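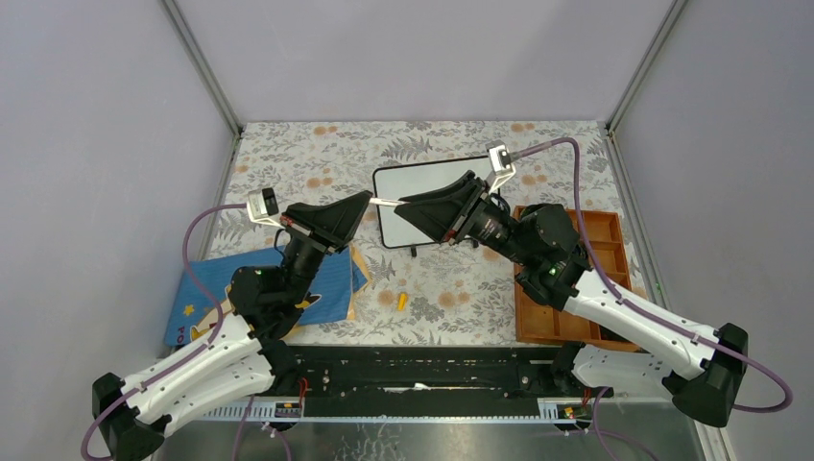 Sebastian Sima: Same thing on my loaf tin setting, so it can't only be your flour. Mine rises beautifully, then sinks in the middle in the last stretch of the bake. Following this one!

Ticket 444
Product: Plodari bread maker, second version
Subject: Loaf collapses on wholemeal programme
Status: Solved (reopened once)

Original report

I love this machine and I've had it going nearly every day since February, so please read this as a cry for help from a fan. White loaves come out gorgeous. Wholemeal loaves come out with a crater you could keep soup in. I've followed the booklet to the letter: 271 ml of water, the large scoop of flour, one level measure of dried yeast, salt in the corner away from the yeast. Medium crust. It looks wonderful through the lid at the end of the second rise, domed and springy, and by the time it beeps the top has dropped.

Already tried:
Fresh yeast from a new tin. No change.
Different flour (Drovard strong wholemeal instead of Clurier). Slightly better crumb, same crater.
Moved the machine away from the window. No change.
Less water, by a tablespoon. Crater smaller! But the crust was tough.

Reply from support

Thanks for such a thorough report, it saves a lot of going back and forth. A dome that drops late in the programme nearly always means the dough has risen too far before the heat comes on. Could you tell us the temperature of the kitchen, the temperature of the water going in, and whether you use the delay timer?

Update from me

Kitchen is 19 degrees first thing and warmer once the oven's been on. Water straight from the cold tap. And yes, the delay timer, nearly always, because I like waking up to the smell. I hadn't thought to mention it as the white loaves are done on the timer too.

Reply from support

The timer is a very good clue. Wholemeal soaks up water slowly and the yeast gets a head start if the two touch overnight. Please try one loaf with no delay and change nothing else. If that one holds, go back to the timer and put the yeast in last, in a dry dip on top of the flour.

Update from me

No delay: it held! Flat across the top, maybe a hint of a dimple, and the best crumb I've had out of this machine. I ate two slices standing up.

Then the timer with the yeast in a dip. Crater again, shallower. Marking this as solved was a bit hasty of me, so I've reopened it.

Sebastian Sima: Tried the no delay loaf too and mine stayed up as well. I weigh my flour though, and the scoop gives me far less than the booklet says. Has anyone checked theirs?

Update from me

What a brilliant question. I got the scales out. My large scoop, levelled with a knife, holds 246 g of wholemeal. The booklet wants a good deal more than that, so I've been making wet dough all this time and blaming the yeast. White flour packs down tighter in the scoop, which would explain why those loaves never minded.

Reply from support

That fits very well. The scoop in the box was sized for white flour, and we've asked for the booklet to say so. Please weigh the flour for wholemeal and keep the water as printed. For overnight loaves, cut the yeast by a quarter.

Update from me

Weighed flour, a quarter less yeast, timer set for 6.30. Came down to a proper domed loaf, high sides, no crater at all. Did it again the next night with Duda seeded flour and got the same result, so I'm calling it. Thank you both, and Sebastian, please weigh your yeast as well and tell me what you get!

Sebastian Sima: Will do. Rye next?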